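Filed under: Work & Machines | Opinion

When Gruvent told us the arms were coming, I was one of the 59 people who signed up for the retraining, mostly because I wanted to know who would be doing the parts of my job I had never liked. I've cleaned offices and folded linens for 20 years, and I'm fond of the work (most days, anyway), so I came to this with a soft spot and a few worries.

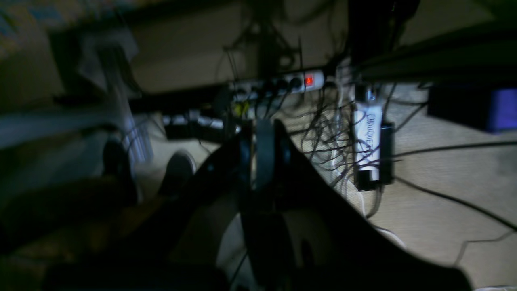

My worry was never really the machine. It was the small knowledge that lives in people and that a manager at a desk can't easily put a price on. Anyone who has cleaned under desks knows what I mean. You learn how to get at a carpet with thin black cables looping down onto it, and a power strip with its red switch lit, and you learn which cord you had better leave alone. I'd like that knowledge to be paid for when we pass it along, and so far at Gruvent it's called "helping out."

I'll be fair, though. My knees are grateful, and so is my back, and the younger folks on my shift seem to enjoy teaching the arms far more than they ever enjoyed a mop!
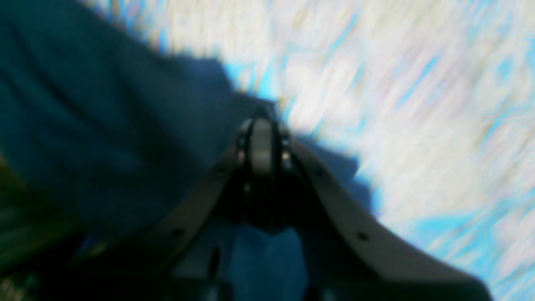 What I'd ask for is plain enough. Give the people who train these things a title and a raise, let them say when a task isn't ready to be handed over, and keep the evening crew together while it all gets sorted out. We still eat supper at the same table at nine, and I'd hate to see that go before anyone has thought to ask us about it.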